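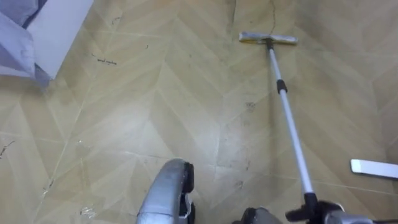
Speaker notes, Thursday club night: the Stakorgate street race

Open with the first lap, don't bother with hellos. Four wide into the Ristholm hairpin and every car came out the other side! Let people react to that.

Then tires. The top 2 cars stayed out under the last yellow while everyone behind them dove for pits, and I still love that call (expect an argument from the back row, give it a minute).

Dullau next. It's 1,000 feet of bumpy straight with a wall on both sides, and the brake zone is right where the bumps are worst. Ask who would lift early. I would.

Mention the crowd: 2,000 on a gray afternoon for a brand-new course, and they stayed through the rain delay.

If time is short, skip the points table. Finish on the Mathias Cup round in June, then take questions.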